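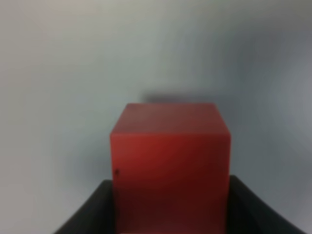
gevico_obs wrote:
The Camden total should stand as submitted. The observer cleared the snow board at 7 a.m. and again in the evening, and both readings were entered on the form. A lower figure from the Barredo station does not make the Camden figure wrong.

Station702 wrote:
With respect, the difference is too large to leave without review. Members are reminded that the board may be cleared no more than four times in one day. If the Camden board was cleared more often than the form shows, the daily total will be too high. We request that the original sheet be posted to this thread.

nundomeo_desk wrote:
The sheet has been received and will be posted once it has been checked. Until then, both totals remain marked as preliminary in the Nundomeo snowfall table.

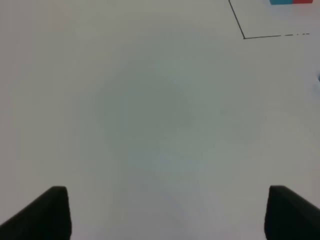 Placement of the board also requires attention. The Camden board measures 16 inches on each side and stands 40 feet from the nearest building, and we have no objection to either figure. Our concern is the reading itself. New snow on a white board offers the eye very little to work with, much as the plain white tabletop shows no grain or pattern, only a slight change from a warmer tone to a cooler one. Observers should read the ruler at several points and enter the average.

gevico_obs wrote:
That guidance is accepted. It does not explain the Barredo reading, which was taken from a deck rail after a night of strong wind. Drifting and scouring would both affect a rail. If one report is to be reviewed, both should be.

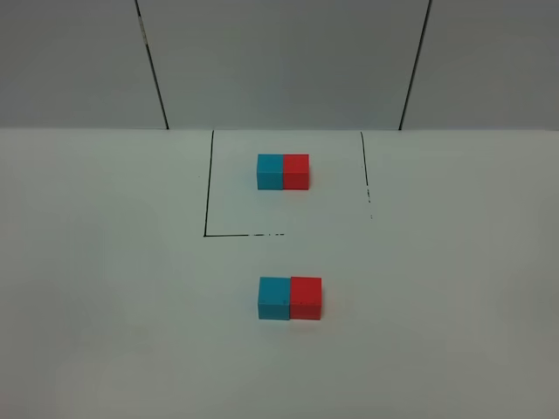 White tabletop against a pale gray paneled wall.

Station702 wrote:
We do not agree that the two cases are equal. The Barredo observer noted the wind and the rail in the remarks column, as required. The Camden form has no remarks.

nundomeo_desk wrote:
Both reports will be reviewed. Observers are asked to keep their sheets from January onward and to make no changes to entries already submitted. Melted water content should be sent separately if it was measured.

gevico_obs wrote:
It was measured at Camden. The figure will be sent this evening.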